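How to Run a Produce-Handling Demo at Your Robotics Open Day

We held our second open day in Dravuvstead this March, and the vegetable table was the station people kept coming back to. Kids, grandparents, a guy who only came in to ask for directions! Several of you have written since to ask how we set it up, so I've put the steps down while they're fresh.

What you need

A hand with individually driven fingers, on an arm you already trust
Shelving or crates at waist height for a visitor
Fresh vegetables in at least two very different kinds (one hard, one soft)
A wrist camera and a screen the crowd can see
Floor tape
A person on the stop button who has no other job

Step 1. Pick your vegetables

Start with potatoes. They're cheap, they survive drops, and small ones fit nicely between fingertips. Then get something leafy. Leaves are what make people lean in, and they're much harder for the hand, which has to press enough to hold and still leave the thing fit to eat. Buy the leaves that morning. Ours from the day before had gone limp by the first run and Wichai Phromma had to bike out for more.

Step 2. Lay out the shelf

Put each vegetable in its own compartment and heap it like a market stall would. We tried neat rows first and it looked like a lab. Leave a hand's width of clear space above each pile so the fingers can come in from the front or from above. 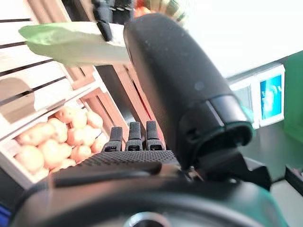
Wrist camera view: a finger on the pale end of a leaf, potatoes in the compartment below.

Step 3. Set your grip limits

Do this the evening before, with the doors shut. We keep two saved grips, one called "spud" and one called "leaf." For the leaf grip, start far too gentle and come up in small steps until the leaf stays put when you lift. Write down the value that works. Dennis Nzioka had ours on a sticky note that fell behind the bench, and we lost 16 minutes redoing it with people waiting outside.

Step 4. Slow everything down

Cut your travel speed to half of whatever you use in testing. It feels painfully slow to you, but visitors need time to see what the fingers are doing, and you need time to talk.

Step 5. Put the camera feed up

Please don't skip this one! From behind the tape, all people can see is the back of an arm. On the wrist feed they get the fingertips close up, pads and all, and they start calling out which potato it should go for. The view does blur when the hand moves fast, one more reason for Step 4.

Step 6. Run it in short rounds

Four picks, then stop and take questions. Let a visitor choose the last vegetable. When a pick fails, say so and try again. Our best conversation of the day came after a dropped potato rolled under the shelf and a girl asked how the hand knew it was gone. (Ours didn't. We talked about touch sensing for ten minutes.)

Step 7. Clean up between rounds

Wipe the finger pads with a damp cloth. Potato dirt builds up in textured pads and the leaf grip starts to slip. Sweep the floor too.

We had 198 visitors through the door. The next open day is September 5, 2026, and I want to try mushrooms.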